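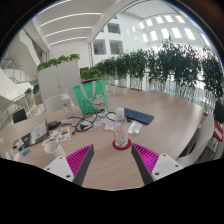 *The big table at Karkalari, cables, coaster, cat bag and all.*

I stopped by Karkalari on Tuesday to see how the shared table is doing, and wow, it gets used! There was a water bottle on a red coaster, a white mug, a sheet of stickers and a heap of black cables in the middle (I get nervous around cables and drinks, but that's me). My favorite was the green tote with the cartoon cat on it.

Endang Pasaribu, who runs the floor, told me 2,129 people have booked a seat there since November, and she's adding 2 more tables next month – same light wood look, same spot by the plants and the glass railing. The new ones come from Plastier. Booking opens at 11 on Monday at the front desk, and regulars get first pick.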